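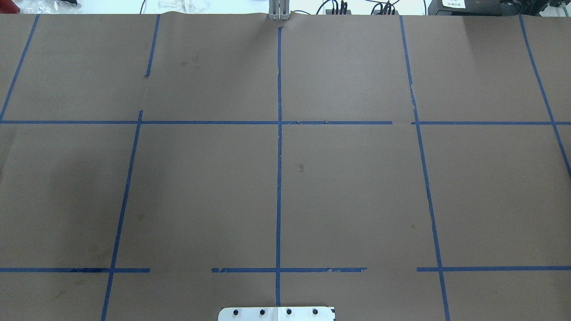
Trivlow Kraft Paper Roll, Heavy Weight

I started selling this paper because I kept using up my own stash! I cut sewing patterns on it, I wrap parcels in it, my kids paint on it, and at Christmas I go through a silly amount of it. It comes in one color, plain brown, and one length, 100 feet to the roll. The width is 30 inches, so it covers most craft tables with a bit hanging over the side (fold it under and tape it down, it stays put).

It's a thick paper. Pencil and marker both show up nicely, and regular poster paint won't go straight through unless you really flood it. Watercolor is another story — it buckles, so buy something else for that.

What you get
One roll on a cardboard core
Paper band to keep it closed
No cutter, but the Sowa wall bar fits it (sold separately)

Painter's tape peels off it pretty cleanly if you go slowly. Masking tape takes the top layer with it, and I have ruined a coat pattern that way, so learn from me.

Marichka Bondarchuk wrote in to ask if it can go through a sewing machine for practice stitching. Yes! Use an old needle and a long stitch.

Shipping
Rolls go out from Lesthorpe in a long box, usually within 4 working days. I can't fold them, sorry, so they won't fit a mailbox. If you need over 200 feet for a class or a fair, email me before you order and I'll work out a better shipping price for you.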